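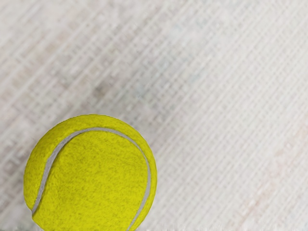
Search projects, kits and more Go

Teaching a Robot Arm to Tidy Up
2019-08-16 | By the Killell workshop page

If you have ever put tennis balls back in their tube, you know your hand does it without asking you first! A robot arm needs every bit of it spelled out, so when we built ours at the Mudgway shared workshop, we began on a computer. The arm has 6 joints (your elbow is a joint, and so is your wrist), and each one has its own little motor to boss around.

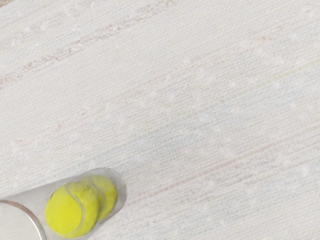
Practicing on the computer first means a dropped ball never rolls under the workbench, and you can start over as many times as you like. We ran 290 tries before we tightened one real screw, and we changed the grip 3 times along the way. Squeeze too softly and the ball slips, so we went up a tiny bit at a time.

Related
Woltari: motors for beginners
Build a Werkura gripper
What is a joint?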